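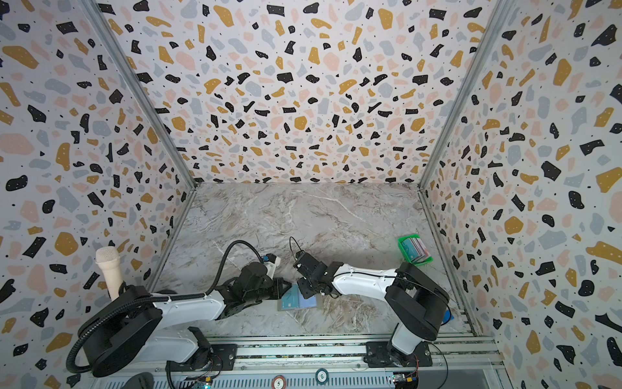
5. Caring for the panels and the floor

Once your Grikeo enclosure is up, with the terrazzo-patterned panels on three sides and the gray marble slab down, give yourself a quiet ten minutes for a first wipe.

1. Start with the back wall and work from the top down, using a soft, damp cloth (an old T-shirt is lovely for this).
2. Do the two side walls next, and run a dry corner of the cloth along each aluminum corner post, where dust likes to settle.
3. Finish with the slab, going gently along the veining.

Note: Crumbs hide wonderfully well among all those colored chips, so look at the walls from the side too.

Caution: Please don't use vinegar or lemon cleaners on the marble.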